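Skakell (stage show)

Skakell is a touring comedy and music show created by the performer Hamisi Okoth, who still hosts it and, on most nights, sings rather more than he had planned to. It grew out of a late-evening slot at the Flavora, a small theater in Filtberg, where Okoth and the pianist Ritu Dhillon would take stories from the audience and turn them into songs on the spot.

The show first went on the road one August, playing to houses of 100 or so at the start and later to 2,000 at the Bisht Hall, still its largest crowd. Forough Nazari joined as second singer during that run, and her long, rambling introductions soon became a much-loved part of the evening.

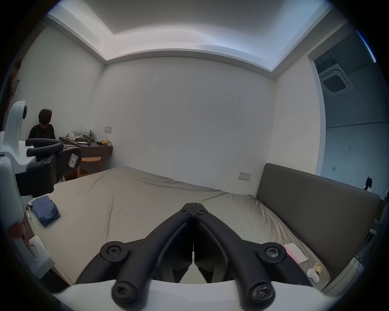 Format

Each performance has two halves with a break of 30 minutes between them. The first is mostly scripted, while the second belongs to the audience and may run well past its time. Brijesh Khurana directs the touring version.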